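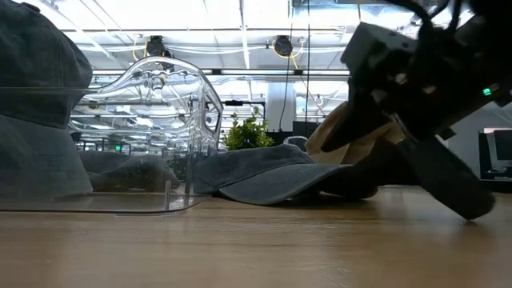 ## Section 2: Getting the Plokus label printer going

I wrote this part after setting up my second Plokus, when I'd forgotten nearly everything I learned on the first one. If you've already got the stand and the price list sorted out from Section 1, you can go straight in. Have your roll of labels handy, and a pair of scissors (you'll want them in step 3).

### Loading the roll

1. Put the printer somewhere flat with a bit of room behind it. The lid swings back farther than you'd think, and mine spent its first week bumping a wall.

2. Leave the power off for now. Press both side tabs together and lift the lid. If only one tab lets go, push the lid back down and try again – please don't pry it, the hinge is the weakest part of the whole machine.

3. Snip the taped end off the new roll with a clean, straight cut. I used to tear it, and the first label would come out with a ragged corner and then jam.

4. Drop the roll in with the labels feeding from the top, facing up. Slide the two guides in until they just touch the paper. They should touch it, and that's all! If the roll doesn't turn easily with one finger, they're too tight.

5. Pull enough paper forward to hang over the front edge and close the lid until you hear both clicks.

> **Caution:** The print head is the thin dark strip under the lid. It gets hot on a long run, so let it sit before you change rolls, and keep the scissors away from it. One scratch and you'll have a white line through every barcode forever.

### Connecting it

6. Plug in the power brick, then the USB cable, then hold the front button until the light goes green. If it blinks orange, the lid isn't shut all the way (nine times out of ten it's the left side).

7. On the computer, open your printer settings and add the Plokus. Mine shows up as "Plokus 804" and I've left the name alone, so that's what you'll see in the rest of this guide.

8. Set the paper size before you print anything. The driver goes in thinking you have shipping labels, and you'll feed out a yard of blanks if you skip this. Pick "small tag" from the list and save it as the default. Marlene Fraser, who shared a table with me in December, saved hers only for that one print and had to do it all over the next morning, so look for the word "default" on the button. 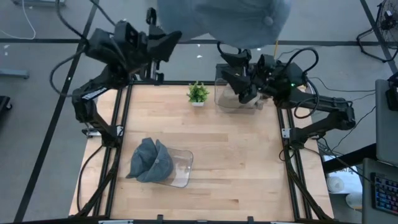
9. Run the self-test. Turn the printer off, hold the front button, and switch it back on while you're still holding. Let go when the paper moves. You'll get one label full of tiny settings and one with a box around the border.

10. Check that box. All four sides should be there and the same thickness. If the right side is missing, your guides have drifted, so go back to step 4. If the top is faint, turn the darkness up by one and test again. I keep mine at 6.

**Note:** Higher darkness looks great on the day, but it runs the head hotter and the print smudges more when people handle the tags. I'd stay at the lowest number your scanner can read.

### Your first real batch

11. Open your price list, choose two items, and print one label for each. Scan them both. I know it's tempting to send the whole list (I've done it, with the wrong tax on every line), but two labels cost you next to nothing.

12. If the scans come up right, print the rest in batches of 50 and let the printer cool for a few minutes in between. Longer runs do work, only the last stretch tends to come out paler.

13. Write the date you opened the roll on the inside of the cardboard core. Old labels lose their stick, and a tag that drops off at the stall means you're guessing prices in front of a customer.

If a batch stops halfway, don't hit print again right away! Open the queue first and clear whatever is stuck there. The jam fixes are all in Section 3, starting with the one where the label wraps itself around the roller.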